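Torkodport Table Clearing Notes and Records

Read me first

Contents
What is in this folder
Rooms and tables
What counts as clear
How a record is laid out
Item names
Wiping and surface marks
Known problems
Changes
Use and contact

What is in this folder

This folder holds the written records for the table clearing work at the Torkodport office. Each record covers one table, from the state it was left in at the end of a working day to the state it was handed over in the next morning. The records are plain text files, one per table per day, plus a short index file that lists them in order.

The subject is everyday desk clutter: paper, mugs, pens, chargers, food wrappers, the odd scarf. There are no kitchens or storage rooms in this release. Those are kept in a separate folder named Vorari, which has its own readme and uses a different set of item names.

Rooms and tables

The tables come from three rooms on the same floor. Room names are the ones on the doors.

Piseo - the large meeting room. Long tables, usually pushed together. Most of the paper and most of the mugs come from here.

Vaněk - the small meeting room. The accent is part of the name, and the file names drop it. Look for "vanek" when searching.

Open area - shared desks. Nobody has a fixed seat, so anything left overnight is treated as lost property unless it has a name on it.

Tables are identified by room and letter, for example piseo_c. The letters run from the door to the window. If tables were moved during the day, the letter stays with the table and the record says "moved" in the notes field.

What counts as clear

A table is recorded as clear when the top has nothing on it that can be lifted off. Items fixed to the table, such as a cable grommet or a clamped lamp, do not count. Chairs, bags and anything else on the floor are outside the record, even when they are touching a table leg.

There are 4 states:

full - most of the top is covered
partial - items are present and there is room to work
sparse - a few items, easily taken off in one trip
clear - nothing loose on the top

The states are judged by eye by the person writing the record. We tried measuring the covered area for a while and stopped. It took longer than the clearing.

How a record is laid out

Each file has the same fields in the same order:

table: room and letter
start state: one of the states listed earlier
end state: same list
items: one per line, in the order they were taken off
went to: bin, recycling, sink, shelf or lost property
surface: notes on marks, stains or damage
notes: anything else

An empty items field with a start state of clear is a valid record. Please do not filter these out as errors. A table that was already clear still gets a file, so that every day has a full set.

Item names

Use the everyday word. "Mug" covers all mugs and cups with a handle. "Cup" is for paper and plastic cups only. "Paper" means loose sheets; anything stapled or bound is "booklet." "Cable" includes chargers, with or without the plug. If a thing cannot be named with confidence, write "unknown" and describe it in the notes.

A stack is entered as one item. A mug with a spoon in it is two.

Wiping and surface marks

Wiping is done after the top is clear, with a damp cloth and then a dry one. Work from the far edge toward yourself and finish along the side edges. 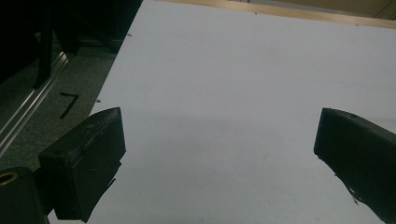
The surface field was added in version 3, so older records leave it blank. A blank means that no check was made. Where a check was made and nothing was found, the field says "none." Pen lines and rings from mugs are both written as "mark." Scratches and chips are written as "damage" and should also go to the building desk.

Known problems

Records from October have the Piseo letters reversed, window to door. They have been left as they were written.

In 5 files the went to field is missing for the last item. The index flags them with a star.

"Booklet" and "paper" were mixed up a good deal in the early records - treat that split with care.

Changes

Version 3, 26 Jul 2021: surface field added, Vaněk tables added, item names tidied up.
Version 2: "cup" and "mug" separated.
Version 1: first set, Piseo only.

Use and contact

The records may be copied and changed for any purpose, as long as this readme stays with them. Corrections go to Mererid Cadwaladr. Give the file name and the line, and send the corrected text with it.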